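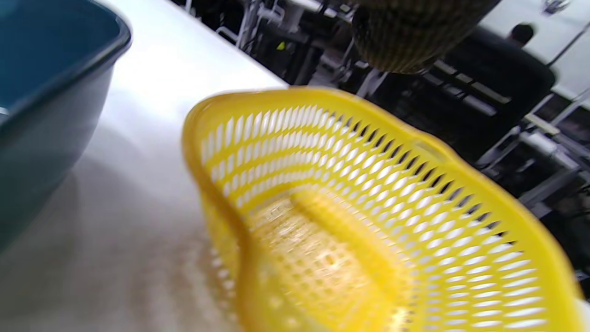
Issue 112, January 2018, page 4

Perforated baskets and stock rotation

The revised storage guide for member kitchens covers dry goods, root vegetables and cleaned linen. Section 3, on ventilated containers, was rewritten by Liên Giáp and replaces the text issued in August.

Onions, potatoes and garlic are to be kept in open-sided containers on wire shelving. Solid tubs are allowed for flour, rice and sugar only. A perforated plastic basket may be loaded with up to 900 ounces of produce if the shelf below is rated for it; the shelf rating is printed in Table 2. Baskets are not stacked while full.

Color coding stays optional. Kitchens that use it should post the key at the storeroom door and keep one color per product group. Yellow is assigned to onions and garlic in the Widivley key, and other sites may differ.

Wash baskets by hand or in a rack machine, drain them upside down, and check the rims for cracks before they go back into use. Cracked baskets are withdrawn and written off on the monthly sheet.

Edmund Krajewska has the shelf rating forms. Requests for printed copies of the guide go to the Widivley office.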